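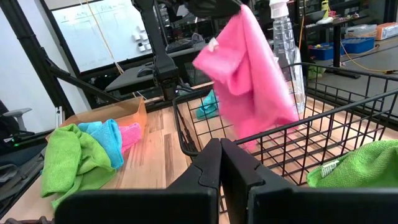 4.2 What people keep with the cloths

Cleaning cloths are the least documented textiles in the home. We asked 90 households in Plosau to show us where theirs lived, and were met in most cases with a short silence. Of the 872 cloths logged by the end of June, nearly 600 were microfibre, bought in mixed colours on the understanding that pink would do the bathroom and green the kitchen. In 13 households this system was still in force. Elsewhere the colours had merged into a single republic.

Figure 4. Microfibre cloths at a wire basket and an open cardboard box on a wooden tabletop; a clear spray bottle with a white trigger stands in the basket.

Two kinds of container dominated. The wire basket was usually bought for the purpose, and respondents spoke of it with some pride. The cardboard box had arrived holding something else and stayed on. Many homes ran both, and few could say what earned a cloth a place in one or the other (cf. the colours in Figure 4, which offer no help). Spray bottles went in with the cloths far more often than on the shelf set aside for them.

Care labels were mostly left on. When asked what the label advised, respondents tended to look at it for the first time, and several then put the cloth back more carefully than they had taken it out.

Contact: Fledinano Household Studies, Plosau | © Fledinano | Back to top
Shares 13 | Comments 0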